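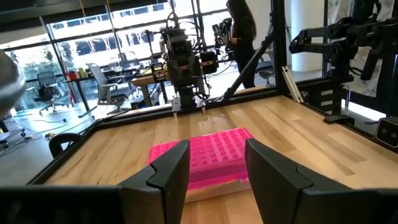

Short fiction, by grukham | filed under Workshop Stories | 3 comments

The pink rack was the only thing in the Sillport workshop that cost us nothing. My sister's lab was throwing it out, and she carried it over on the bus with her groceries. We had screws to sort and cables to label, but everybody wanted to see the arm pick up the rack!

"Not yet," said the woman in black, who had written most of the code and so got to say things like that. "Fingers first."

I had printed the fingers at home, on my kitchen counter, over one long October weekend. Version 17. The earlier ones had snapped, or drooped, or come off the bed looking like licorice. These had a notch along the inner edge and a sharp slant at the tip, and when I bolted them on and they swung open for the first time I made a noise I'd rather not spell.

We called the whole build Groldale, after the street the table came from. It was a lovely table, pale strips of wood with a black metal frame all the way around, and it had taken four of us to get it up the stairs. Now arms hung over it from different sides, and I could have stood there all afternoon just looking at them. I loved the cables most. You could follow one with your eye from the wrist up into the tangle and lose it every time.

"Okay," she said. "Bring it in slow."

I brought it in slow. On my laptop the rack got bigger and pinker until it filled the gap between the fingers, and the little squares on top lined up in rows like a tiny parking lot.

"Close."

The fingers closed on air. They had stopped short by the width of a pencil.

"It thinks the rack is farther away than it is," I said.

"It thinks the table is farther away than it is." She was already scrolling. "Who measured the table?"

I had measured the table. I had measured it in the hallway, before we put the feet on.

She laughed so hard she had to sit down, and then I did too, and someone at the back desk asked what was so funny and we couldn't explain it. I got the tape and did it again, properly this time, on my knees on the gray floor. She typed in the new number. The sun had come around to the big windows and the wood was shining.

"Slow," she said again.

The arm came down. The fingers closed, and I heard the plastic creak — only a little — and then there was a strip of light under the rack where there hadn't been one before.

"It's up," I said. "It's up, it's up, it's up!"

"Don't you dare touch the keyboard," she said, and went to get the others.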